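How to Sort Out That Drawer of Old Cables

We all have one, don't we? Ours was in the hall at Grollelmont, and by January it wouldn't shut at all, so I made a pot of tea and finally tackled it. You'll want a clear table, a few shallow trays, some sticky labels and a good lamp.

Start by tipping everything out (yes, all of it!) and untangling as you go. Don't tug at knots — loosen them from the middle and they'll mostly fall open. Then sort by the plug on the end and leave the colour and length for later, as you'll want to find things by what they fit. 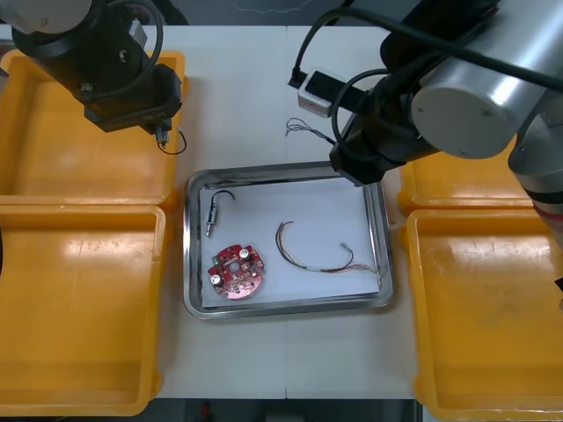
Next, coil each one loosely, no tighter than a teacup, and fasten it with a strip of soft tape. Write on the label what it belongs to. Anything with cracked covering or bare wire goes straight in the recycling bag, however fond of it you are.

I ended up with 14 cables worth keeping, plus 2 mystery ones I couldn't quite part with. Those live in an envelope at the back, and if they're still there next winter, out they go.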